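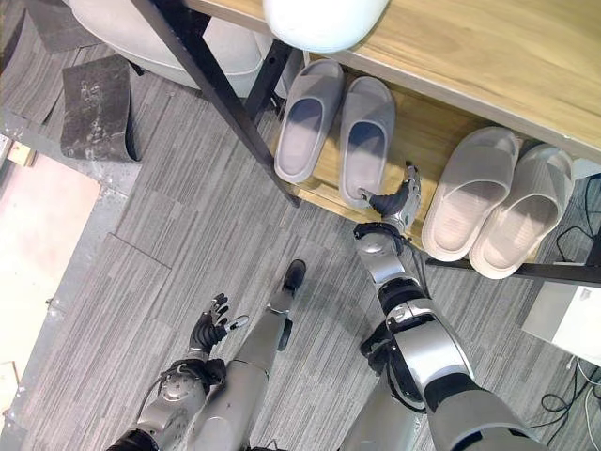
で、うちの会社のクラウド移行はいつ終わるのか。
監査の指摘が全部片付いた翌月、つまり当分先である。

2020年8月7日、在宅勤務。朝からPintérの管理画面で設定の棚卸しをした。6月に一度やったはずの作業だが、あのあと規程が改訂されたので、チェック項目は282に増えている。うち57項目が「該当なし」で、該当しない理由を一件ずつ書かされる。該当しないものについて、こんなに言葉を尽くしたのは初めてだ。「物理サーバーの施錠状況」の欄には「物理サーバーなし」と書いた。去年はこれが「では鍵の管理者は誰か」と差し戻されてきた。

昼は冷やし中華。ハムが一枚もなかった。

午後はSkakelthorpeの監査担当とオンライン会議。ログの保管期間を延ばせと言う。延ばすと月2,000円の契約が3,000円になると伝えたら、社内で稟議が必要ですねと返ってきた。稟議書を書くのは私で、その稟議書もログと同じ期間だけ保管するらしい。

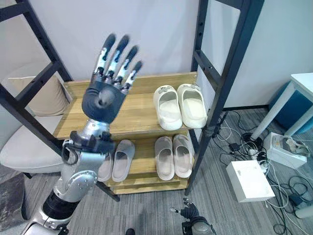
会議のあと、その稟議書に手をつけた。様式が古く、設置場所の欄が必須になっている。クラウドの設置場所。去年の担当者は「雲」と書いて通していたので、私もそれにならうか十分ほど迷い、「国内」にした。

夕方、Bitbyへ移した共有フォルダの権限を見直したら、退職者のアカウントがまだ生きていた。止めて、報告書を一枚書く。来週はFivusの契約更新。見積もりはまだ開いていない。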